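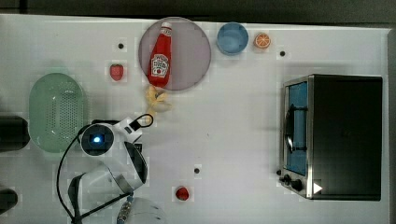
From: tabletop-arms list
Date: 2024-10-25
Subject: Re: Wrist camera alignment and table layout

> I have the arm bolted down and the wrist camera working, but my
> picks are off and it gets worse toward the far side of the table.
> Small round things are the worst. Do you calibrate against a
> printed board or against the table itself? And how much stuff do
> you leave out while you do it? I have been clearing everything
> between runs and it takes forever.

I had the same problem in April. Mine had two causes and neither was the camera.

The first was the base. I had it clamped to a board and the board to the bench, and the board was flexing when the arm reached out. I took the board out and went straight into the bench with a Plandside plate and four bolts. If you can push on the elbow with one finger and see the gripper move against a mark on the table, fix that before you touch the software.

The second was the camera offset. I had measured it off the drawing for the Flokholm bracket, and my printed copy came out 2 mm short. Measure the part you have. An error there is hard to spot in the middle of the table and shows up when the wrist tilts to reach farther out, which sounds like what you describe.

On calibration, I use both. I do the printed board once for the lens and then leave it alone. After that I go by fixed points on the table. I touch each one with a closed finger, save the pose, and let the script fit the rest. The last fit used 224 saved poses. That is more than you need, but I had a logging run going anyway and it cost me nothing to include them.

As for leaving things out, I stopped clearing the table. I work with a plate, a small bowl, a colander, a ketchup bottle and some fruit, with the toaster oven over on the right. The oven stays put and goes into the planner as a plain box with a margin on the door side. The rest gets moved by hand when I feel like changing the layout. The only time I clear a space is for the fixed points, and then only the one I am touching.

For the small round things, try coming in lower and slower before you change anything else. A tomato will roll if one finger gets there first. I set the approach so the gripper stops above it, takes one more picture, corrects, and then goes straight down. The extra picture helped more than any change I made to the detector. The ketchup bottle lying on a plate is a better test of the height estimate, if you want one, and it doesn't bruise.

Check your cable too. Mine pulled on the wrist at the far end of its reach until I gave it a bigger loop.

The planner settings are in the Caldeira folder, file 747. Ignore anything in there marked Plumitz, it was for the old gripper and the finger lengths are wrong.

If you post your saved poses I can run them through my fit this weekend and see if the error follows the reach or the wrist angle.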